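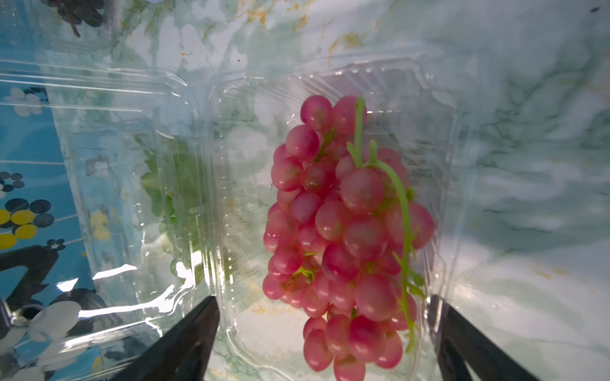 Wrist camera view, fingers open either side of the grapes.

Oct 24, 2022

I have been teaching the arm to pick up grapes. A bunch of grapes is a poor choice of object if you want quick results, and I knew that when I picked it, but I had spent most of the winter on blocks and mugs and had stopped learning anything from them. A mug has a shape. You can close on it slightly wrong and the mug will shuffle over until you are right. Grapes don't do that. They give a bit, then they give a bit more, then one of them splits.

For anyone who came in from a search engine: the arm is a six-joint Pramo bench unit, second-hand, with a two-finger gripper. I drive it from a leader arm, a smaller copy of the same linkage with no real motors in it, clamped to the far end of the bench. I move the leader, the Pramo follows, and the logging software (Enonix, the hobby licence) writes out joint angles, gripper width and the wrist camera stream. Later a policy gets trained on the logs. The March post has the wiring and I won't repeat it.

By hand or by leader

There are two ways I can show this arm a task. One is to put it in free-drive, take hold of the wrist and push it through the motion. The other is the leader arm. I used free-drive for the first half of the year and defended it in the comments here more than once, so I should say where I've ended up.

Free-drive is good for paths. If all you need is for the arm to leave a start pose, go over an obstacle and finish above a bin, grab it and move it. The recordings are smooth and you get the feel of the joint limits in your own shoulder. It is bad for anything with a camera in the loop. My hands and sleeves were in the wrist view in a good share of my early logs, and the policy learned that a grey sleeve at the lower right means it is time to close the gripper. When I took the sleeve away it hovered. I lost two weekends to that before I played back the inputs and saw what it had been looking at.

Free-drive also tells you nothing about gripping. With my hand on the wrist I still have to close the fingers from a foot pedal, and a pedal is on or off. For a mug that's fine. For fruit the closing is the entire job.

With the leader the closing is proportional. There is a trigger on the handle, and finger width on the Pramo tracks trigger travel with a small lag. I measured the lag at 47 milliseconds end to end, most of it in the serial link. You stop noticing it after the first session, provided you don't try to go fast.

What you lose is touch. I get no force back through the leader. I decide when the fingers have made contact by watching the wrist stream and, when I forget my own rules, by leaning over and looking at the bench. The second one is cheating. If I can see something the policy can't, I will act on it, and the log will then contain actions with no visible cause. I now sit with a sheet of cardboard between me and the follower and drive from the monitor only. My success rate dropped badly when I put the cardboard up, and the trained policy got better.

The container

The grapes stay in their plastic clamshell, lid out of the way. I did try a bare bench to begin with. It was easier, and it taught the arm an approach that was useless as soon as there were walls, so I dropped those logs from the set.

The clamshell causes three kinds of trouble. The walls limit how wide the fingers can open on the way down. The molded ridge beside the bunch takes away more room on that side, so the fingers can't be centred on the box and have to be centred on the fruit. And clear plastic is awful to look at through a small camera. The rims throw white streaks, the streaks move as the wrist moves, and the pattern of the surface underneath comes straight through the base. A human driver filters all that out. The policy has to be given enough variety that it learns to do the same.

So I vary things. The box moves and turns between episodes. The marble-patterned surface stays, but I slide a printed cloth part way under one side, or take it out, or swap which side it's on. The cloth I use most is a loud blue floral with yellow and black dots. I chose it for being busy. If the policy is going to latch on to a bright round thing that isn't a grape, I want to find out at training time.

Lighting I leave mostly alone. I tried a diffuser over the bench lamp and the glare on the plastic went away almost completely, and so did any chance of the result working in a normal kitchen. The diffuser is back in its box.

How I drive an episode

I have settled on a fixed routine. I don't claim it is the best one, but consistency matters more than I expected, and most of my bad data came from improvising.

Start with the wrist high and the fingers fully open. Find the stem in the view before doing anything else. Rotate the wrist until the long axis of the bunch runs up the image between the fingers. Descend straight down with no rotation. If the angle is wrong, go back up and fix it up there. Correcting the angle with the fingertips below the rim is how you catch a wall, and a caught wall drags the whole container across the bench.

Stop when the fingertips are beside the fruit, one on each side, and hold there for a beat. I used to skip the hold. The policy then had trouble separating "arriving" from "closing" and would start to squeeze on the way down. With the hold in, the two phases come apart cleanly in the logs.

Then close slowly until the berries on both sides start to move. That is my contact cue. From there I add 2 millimetres of finger travel and stop. The figure came from wrecking a fair amount of fruit. Less than that and the bunch slides out during the lift. More, and the outer berries split.

Lift straight up, pause above the rim, move across, lower, open. The release needs as much care as the grasp. If you open while the bunch is still hanging, it drops and rolls, and if you open after pushing down you've squashed the bottom layer. I lower until the bunch begins to lean, then open.

I throw out any episode where I hesitated for a long time or changed my mind. Recoveries are different and I keep them. If a finger touches the ridge and I back up, re-centre and carry on, that log is worth more than a clean one. The first set I trained on was all clean runs, and the policy had no idea what to do on the first occasion it found itself 15 millimetres to the left of where it wanted to be.

Stem or body

A few people suggested gripping the stem. It is the obvious handle, and on a bunch with a good upright stub at the top it works when I drive it. I recorded 20 episodes that way. The trouble is that the stub is thin, pale green and not always where you'd like it. On some bunches it bends over and runs down the side of the fruit, and the fingers on this gripper are long wedges with not much flat at the tip. The policy would go for any green branchlet it could see, and there are plenty of those between the berries. Pulling on a branchlet gets you one grape.

Body grasps are uglier and more reliable. I may come back to stems with narrower tips. Swanson lists a set that should fit the mount, though the bolt pattern on the drawing doesn't match the one on the product page and I'm waiting on a reply.

Finger pads

I have also been through several pad materials. Bare fingers slip. Closed-cell foam grips well for one session and then takes a set. The best so far is a soft silicone sheet from Sillen, cut to shape with a craft knife and stuck on with double-sided tape. The tape is the weak point. Grape juice gets into the edge and it peels. Wipe the pads down between episodes and change the tape when a corner lifts.

If you change pads, re-record. I mixed logs from two pad thicknesses in one set, and the gripper widths stopped meaning the same thing from one episode to the next. The training loss looked perfectly healthy. The arm closed to a width halfway between the two and dropped everything.

Still to do

The wrist stream and the joint log drift apart on long sessions, so timestamps need to come from one clock. I want a second box with a different lid hinge. I also want to try a harder starting condition, where the bunch is pressed up against the ridge and there's no gap for a finger on that side. By leader I can do it by nudging the fruit across first with the outside of one finger, but I'm not consistent at it yet, and I'm not recording any of it until I am.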